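Canteen

Print this page | E-mail this article

A canteen is a place where meals are served to the members of a particular institution, such as a factory, office, school or hospital. In American usage the word "cafeteria" is more common for the room itself, while "canteen" is also used for a small shop on a military post and for a flask of drinking water. This article deals with the workplace and institutional dining room.

Origin of the term

The word came into English from the French cantine, itself taken from the Italian cantina, a cellar. It was first used for shops that sold provisions and liquor to soldiers. During the nineteenth century it was carried over to the dining rooms that mill owners and mining companies set up for their workers. "Cafeteria" came from American Spanish, where it meant a coffee shop, and took on its present meaning of a self-service restaurant in the United States.

Service

Most canteens use one of two arrangements. In the line system, diners take a tray and move along a counter in a fixed direction, passing cold dishes, hot dishes, desserts and drinks before they reach the register. In the scatter system, each type of food has its own counter and diners walk between them in any order. The line system needs less floor space and fewer staff, but a single slow customer holds up everyone behind. The scatter system moves more people in a short lunch break and is usual in large buildings.

The catering writer Eckhard Reuter described a third form, the hatch, in which plated meals are handed through an opening in the kitchen wall. It survives mostly in small schools and in works canteens with a single hot dish. The canteen at the Surnex plant in Plomodcombe kept its hatch until the kitchen was rebuilt, and served two hot dishes a day through it, one of them always without meat.

Payment may be made by cash, card or a token bought in advance. Many employers pay part of the cost of each meal. Where the meal is free, it may be treated as part of wages, and the rules on this differ from country to country.

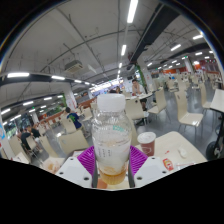 Seating and layout

Tables in older canteens were long and fixed, often with benches. Smaller tables seating two to eight people became common later, partly to reduce noise and partly to let strangers avoid sitting together. Fabrice Carré, who planned dining rooms for the firm De Graaf, recommended a mix of sizes and held that the tray return should be placed on the way out – never beside the entrance – so that people leaving do not cross the line of people coming in.

Noise is a frequent complaint. Hard floors and bare ceilings are easy to clean but reflect sound, and ceiling panels are the usual remedy.

Opening hours

Works canteens follow the shift pattern. A plant with an early shift may serve breakfast from 7 a.m., and some kitchens stay open through the night with a reduced menu. Office canteens generally serve one main meal in the middle of the day and sell coffee and snacks at other times. Monday is often the day for soups and stews, which can be prepared ahead and reheated.

Social role

Separate dining rooms for managers and workers were once normal. In their study of the Evinness works, Jörg and Nele Lindemann found that the two rooms shared a kitchen but had different menus, and that foremen were admitted to neither on a settled basis. The rooms were later merged. Teófilo Valderrama has argued that the shared canteen did more to change habits of address on the shop floor than any formal policy, though other writers give more weight to changes in hiring.

Related articles
Automat
Buffet
Lunch counter
Mess hall
School meal
Vending machine

Home | Index A–Z | Subjects | Contact | Top of page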